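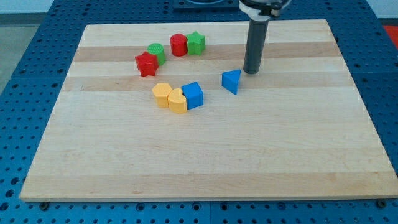 I think the Brudum starter kit is sold to the wrong people, and I say that as someone who recommended buying it.

The kit is pitched at small shops that want to try out pick-and-place before they pay for a full cell. You get the end tool, the mounting parts, the control box, a license for the teaching software, and a set of practice parts. The practice parts are children's shape-sorter blocks: stars, a heart, a cube, a triangle and so on. A lot of people on the user forum complain about them. They paid for an industrial product and they got toys.

I don't mind the blocks. They're the best part of the kit. A cylinder will forgive you if your angle is off. A star won't. The heart has a point at one end and two lobes at the other, so you have to decide what its center is before you can do anything with it. Our parts at work are mostly brackets and caps, and most of the mistakes I made with brackets later on were mistakes I had already made with the heart. Plastic blocks on a wood board also cost nothing to knock over. I can't say that about a tray of machined caps.

My complaint is with the rest of it. The box says you can be running in an afternoon. Robel Seyoum and I both have years on shop equipment and it took us two full days. Most of that went to getting the board located so it would sit in the same place every time. The manual gives this 8 lines. It gives the color settings on the status light a page and a half.

Then there's the license. It covers 60 days. After that you pay $38 a month to keep editing programs, though the ones you saved will still run. A shop buying its first kit is a shop that doesn't have anyone free to sit with it for 60 days straight. We got maybe two good weeks of use out of ours before the spring orders came in, and when we went back to it we were already paying.

Guerra sells a kit for $400 more and the software is yours. I used one in March at Cinzia Orlandini's shop. The tool is heavier and I like the teaching screens less. The practice parts are gray cubes, all the same size, and you learn everything they can teach you before lunch. But the manual has a proper chapter on fixturing, and she can leave it alone for a season and pick it up again without a bill.

So who should buy the Brudum? Schools, I think. A class has a set term, a teacher who can work out the fixturing once, and new students who need an awkward shape to practice on. For them 60 days is close to enough, and the blocks are exactly right.

For a shop our size I'd say buy the Guerra, or wait. Brudum could fix this without touching the hardware. Start the license clock on the first saved program, add ten pages to the manual, and take "in an afternoon" off the box. I sent them that list and got a polite reply from support saying it had been passed along.

We're keeping ours. The monthly fee comes out of the training budget for now, and Robel wants to try it on the small caps next.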